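# Sideboard 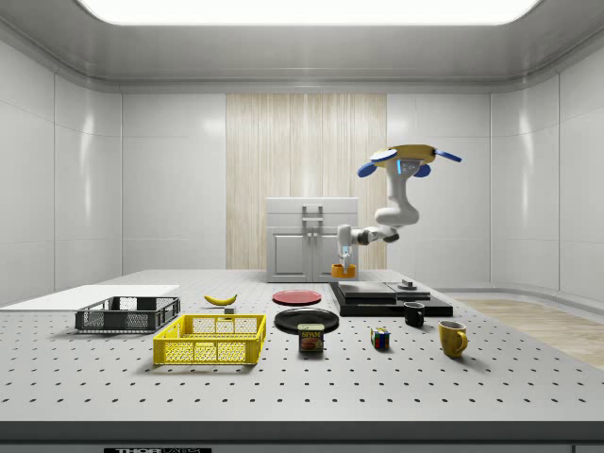

*A white cabinet with two lower doors, standing against a wall.*

A **sideboard** is a long, low cupboard used to store tableware and, on its top, to set out food. It is usually kept in a dining room or kitchen. In some parts of the country the word is also used for any low cabinet with doors.

## History

The earliest sideboards were plain boards laid on trestles, on which cups and dishes were put out before a meal. Doors and drawers came later, when households began to keep their plates in the room where they ate. By the nineteenth century the sideboard was often the largest piece in the dining room, and many had a mirror at the back.

## The Garkness type

In Garkness and nearby Jekbridge, local joiners made a narrow form with a single drawer above two doors. The furniture historian Roswitha Rieger listed around 300 surviving pieces, most of them painted — bare wood was thought fit only for sculleries. Five are signed by the Asside workshop, which closed after a fire one July.

## Construction

Most sideboards are built as a box with a fixed back. Doors are hung on side hinges and may be flat or panelled. Shelves rest on pegs, often set 20 mm apart so that their height can be changed. Cheaper models have no back panel and are screwed to the wall.

## See also

- Buffet
- Dresser
- Credenza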